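November
Issued by the Verkside communications office

VERKSIDE REOPENS UPPER WORKROOM AT THE STREBEL BUILDING

Renovated floor offers shared work tables, new opening hours and a program of practical courses

Verkside announced today that the upper workroom of the Strebel Building has reopened to members and visiting groups following a seven-month renovation. The room had been closed since the spring while the ceiling, lighting and electrical supply were brought up to present standards. Work was carried out by Lusell, the contractor responsible for the earlier repair of the building's roof and main entrance.

The upper workroom has been in regular use for many years as a place for hands-on work of all kinds. Before the closure it was shared by evening classes, school groups and individual members with projects too large for a spare room at home. Demand for table space had grown steadily, and users had told Verkside in yearly surveys that the room was too dark on winter afternoons and too warm in summer.

The renovation was planned in response to those comments. The room covers 3000 square feet and is reached by the main staircase. The suspended ceiling tiles put in during an earlier refit have been taken out, so that the white corrugated ceiling and the steel beams that cross it are once again open to view. Removing the tiles has added height to the room and has made it easier for the building's maintenance staff to reach the wiring.

Lighting was the largest single part of the project. Long fluorescent fixtures are now mounted across the ceiling, with round recessed downlights near the middle of the room by the square white pillar. The fixtures are wired in separate groups and may be switched on or off according to the work being done and the time of day. During daylight hours the bank of dark-framed windows along one side, which looks out on greenery, remains the main source of light for the tables closest to it.

Verkside chose to keep the existing windows. An inspection by Lusell found the frames to be sound, and the money set aside for replacing them was spent on new seals, cleaning and repainting. The same approach was taken with the furniture. The dark wooden work tables were repaired and returned to the room, along with the wooden chairs that have been part of the building for as long as most members can remember. Twenty work places are available at any one time - the same number as before the closure, with more floor space around each.

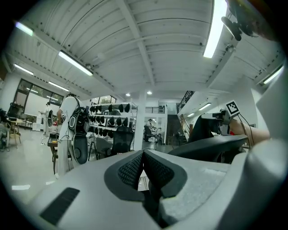
Opening hours and booking

The upper workroom is open from 8 a.m. to 8 p.m. on weekdays and from 10 a.m. to 4 p.m. on weekends. The room closes on public holidays. Members may use any free work place without booking. Groups of more than seven people are asked to reserve in advance through the Helolport booking service, which also handles reservations for the ground-floor meeting rooms.

Bookings may be made up to 20 days ahead. A group booking covers the work tables, chairs and power supply in the section reserved. Groups bringing their own equipment should list it on the booking form. Equipment may be stored overnight by agreement with the front desk. Verkside does not accept responsibility for items left in the room without such an agreement.

Visitors who are not members may use the room as guests of a member or as part of a booked group. All visitors are required to sign in at the front desk on arrival and to sign out when they leave.

Use of the room

The house rules for the upper workroom have been revised and are posted at the entrance. The main points are as follows.

Walkways between the tables and the route to the staircase are to be kept clear at all times. Cables crossing a walkway must be taped down or covered.

Tables are to be wiped and chairs returned to their places at the end of each session. Cleaning supplies are kept in the cupboard beside the staircase.

Food is not permitted at the work tables. Drinks are allowed in closed containers.

Work producing dust, strong fumes or continuous loud noise should be moved to the ground-floor workshop, where extraction is available.

Groups are asked to finish on time so that the next booking can begin as planned. Fifteen minutes between bookings have been set aside for clearing and setting up.

Winter program

A program of practical courses will begin in the upper workroom later this season. Subjects include furniture repair, basic electrical safety in the home, bookbinding, and the care and sharpening of hand tools. Courses are open to members at no charge beyond the cost of materials. Places are limited, and a waiting list will be kept for each course. The full program will be available at the front desk and through Helolport.

Verkside will also continue to make the room available to firms and teaching institutions for daytime use. Fees for these bookings have not changed and will be reviewed after the first full year of operation.

About the project

The renovation was paid for from the Strebel Building maintenance fund and from individual donations. In all, 1514 donors contributed to the appeal, many of them former users of the workroom. Verkside wishes to thank them for their support, and to thank members for their patience during the months in which classes were moved to other sites or put on hold.

A second stage of work is planned for the staircase - new handrails, improved lighting on the landing and repainting of the walls. The upper workroom will remain open during that work, though access may be changed for short periods. Notices will be posted in advance.

About Verkside

Verkside manages shared work and meeting space for members, community groups and local businesses. It operates the Strebel Building and the Helolport booking service.

Contact: Verkside communications office, Strebel Building, front desk | © Verkside. All rights reserved. | Back to top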